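Feltwood Neighbors Board
Home | Forums | Food & Kitchen | Garden | Swap Shelf | Log in
Search this forum... Go
Print this thread | E-mail to a friend

Snacks at the movie swap: one bowl each or one big bowl?

plutska_pam wrote:
OK so we're doing the July movie swap at my place again and I need opinions, because last time I got grumbled at from two directions. 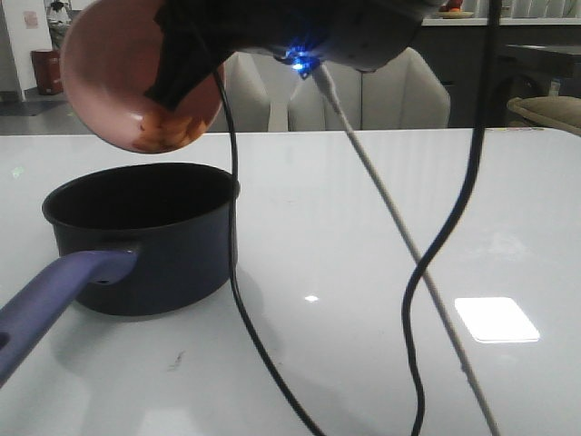
Last time I put everything out in big bowls on the coffee table and let people dig in. Half the group loved it. The other half spent the whole movie leaning across each other, and my brother-in-law basically parked himself next to the cheese crackers and that was the end of the cheese crackers. So this time I'm thinking everyone gets their own little bowl, filled before the movie starts, refills at the break. Is that stingy? My mother says it's like being on an airplane. I kind of like airplane snacks, so I'm no help.

There'll be some 16 of us if the Multness Road people come.

--------
gravyboat wrote:
Big bowl. Always big bowl! Half the fun is reaching over somebody. If I go to a party and get handed a portion I feel like I'm back in the school cafeteria. Your brother-in-law is a separate problem and you should seat him by the celery.

--------
Abla Nassar wrote:
Own bowls, no question in my mind. I have a kid who can't have nuts, and with the shared ones I spend the evening watching whose hand went from the trail mix into the popcorn. With her own bowl I can sit down and watch the movie like a person. Gravyboat, I hear you about the cafeteria, but have you looked at the bottom of a shared chip bowl after two hours?

--------
gravyboat wrote:
I have eaten the bottom of a shared chip bowl after two hours and I'd do it again. The nut thing is fair though. Couldn't you keep one bowl aside for her and leave the rest of us to our filthy ways?

--------
Abla Nassar wrote:
We've done that. She's nine and she hates being the only one with a special bowl. If everybody has one it's just how the party works, and she doesn't even think about it.

--------
plutska_pam wrote:
Oh, I hadn't thought about that at all, Abla. OK, that's leaning me toward little bowls. Next question, what goes in them that won't go stale or soggy if I fill them an hour ahead? I was humid as a sponge in here last summer (well, the house was) and the popcorn was like chewing on a sweater.

--------
desta_a wrote:
Don't fill popcorn ahead, it's hopeless in July. Pretzels are fine for an hour. Corn chips are OK if you cover them. The thin potato ones go limp on me every time. What I do is line the bowls up on a tray, put a clean dish towel over the whole business, and pop the corn in a saucepan while people are still finding their seats. It takes maybe four minutes and the house smells great.

Also check the thrift store on Smadi Street for bowls. I got a whole stack of plastic ones there for 2 dollars, every color, none of them matching. People remember which color is theirs, so you don't end up with that thing where there's a dozen white bowls and everyone's lost track.

Desta Ambaye
(the one with the loud screen door)

--------
kettle_corn_kev wrote:
Have to disagree on the saucepan. Get an air popper. I burned two pans in one summer doing it on the stove and my wife still brings it up. With an air popper you can walk away.

--------
desta_a wrote:
You're not supposed to walk away, Kev! Medium heat, lid a tiny bit open so the steam gets out, and shake it. Air popper corn tastes like packing material unless you drown it in butter, and then it's soggy again.

--------
kettle_corn_kev wrote:
I do drown it in butter. I don't see the problem.

--------
gravyboat wrote:
Finally, somebody sensible in this thread.

--------
Abla Nassar wrote:
Pam, one more thing about refills. Have one person do the pouring, with a scoop, and don't let people dunk their bowls into the bag. Otherwise you're back to one big bowl with extra dishes. I'll do it if you want, I'm always up and down with the kids anyway.

--------
lurker116 wrote:
I never post, but are we allowed to bring our own? My husband puts hot sauce on everything, including cereal, and I don't want him near the common supply.

--------
plutska_pam wrote:
Yes, please, bring whatever you like, and keep the hot sauce at your end of the couch!

All right, so I'm going with little bowls, pretzels and corn chips ahead, popcorn at the last minute on the stove (sorry Kev, I don't have room for another gadget, the waffle iron already lives on top of the fridge). Abla on the scoop, thank you. And gravyboat, I'll put out one big bowl in the kitchen for the diehards. No nuts in it. You can reach over each other all you want in there.

Still no idea what movie, by the way. There's a poll in the other thread and right now it's a tie between the submarine one and the one with the dog.

--------
gravyboat wrote:
Dog. And I'll be in the kitchen.

--------
kettle_corn_kev wrote:
Submarine. Can I bring the air popper anyway, just to plug in on the porch?

Page 1 of 1 | Reply | Back to Food & Kitchen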